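How Do You Get Oil Out From Under the Sea?

By Marion Forsyth

Oil is very good at hiding. It sits deep in rock, under mud, under a great deal of cold salt water, and it has been there for millions of years without bothering anyone. People went and found it anyway.

First, forget the underground lake. Lots of people picture a big black pool down there, with maybe a dinosaur floating in it. The oil is really squeezed into tiny holes in the rock, a bit like water in a sponge, if your sponge were as hard as a sidewalk. And it isn't made of dinosaurs. It is mostly made of very small sea creatures and plants that died, sank and got buried. Sorry.

To find the right rock, a ship makes loud thumps in the water and listens for the echoes. Computers turn the echoes into a map. Then grown-ups with expensive educations look at the map for months and argue. After that, somebody has to drill a hole, and sometimes the hole has nothing in it. This is called a dry hole. It costs a fortune and you don't get a prize.

Let's say there is oil. Take the Cliltgate field, where the sea is 83 meters deep. The platform there, Osei, stands on the bottom on long steel legs. Roughly 50 people live on it at a time. They work for two weeks, then go home and sleep in a bed that doesn't hum.
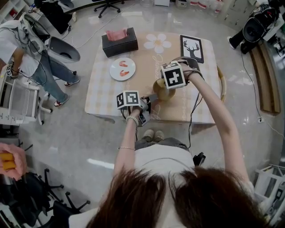

Kodora Energy Schools Team

What do they do all day? Some of them look after the drill, which is a very long pipe with teeth on the end. Some watch dials. Some fix the things that salt water has ruined, and salt water ruins everything. One person cooks, and is the most important person on board. Ask anyone.

When the drill reaches the oil, the oil often wants to come up by itself. All that rock pressing down on it gives it a push, like stepping on a ketchup packet. Workers use thick valves to keep the push under control. A stack of these valves sits on top of the well and is called a Christmas tree. It has no lights and no presents, and it stays up all year.

What comes up isn't just oil. There is gas in it, and water, and sand. Big tanks sort it all out: gas floats to the top, oil sits in the middle, and water sinks. Then the oil goes to shore through a pipe or on a tanker. Oil from Osei rides on a tanker named Ekier, and the trip takes seven hours if the weather behaves. It rarely does in March.

Is it risky? Yes. Spilled oil is awful for birds and fish, and burning oil warms the planet, so plenty of people would like us to use a lot less of it. Engineer Elsa Vainio gets asked about this on every school visit. "Good," she says. "Keep asking."

Words to know
Valve: a kind of faucet for pipes.
Tanker: a ship that carries liquid.
Dry hole: see "costs a fortune."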